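Subject: Re: [damville-neighbors] Powell Street water shutoff -- Tuesday?

> Does anyone know if the shutoff on Tuesday covers the even side of
> Powell too? The notice on my door says 9 to 2 but my sister over on
> Dundico got one that says "morning hours" and nothing else. Also, do
> we need to boil anything afterward or was that just last time?

Even side too, according to the woman at the water office, who sounded like she had been asked this 400 times before I got through. She gave me 9 to 2 for Powell. For Dundico she said "morning hours," so I think your sister has all the information there is.

No boiling this time. Run the cold tap in the tub until it clears, and leave the hot alone until it does or you'll pull the rust into your heater. I learned this in August at a cost of $747, and the plumber was very nice about it.

For anyone new: fill a couple of pitchers the night before, plus a bucket for the toilet. The ice maker should be switched off too. Mine makes a noise like a goose when the line is dry. 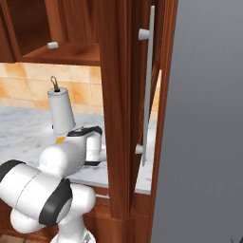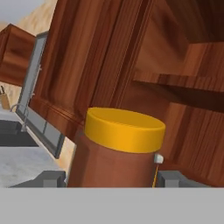 Kitchen: cabinet shelf and backsplash, and the peanut butter.

Lunch on Tuesday should be something that doesn't dirty a pan. Sandwiches have served our house well through every shutoff so far.

As for why they're doing it again, the office says the valve they put in last time came from the Prirnport job and was the wrong size. The right one is here now. I asked if somebody had measured it and she put me on hold.

The town website says 4000 feet of main will be replaced "in a later phase" -- I have lived on Powell through several later phases.

Odd side, 2 doors up from the hydrant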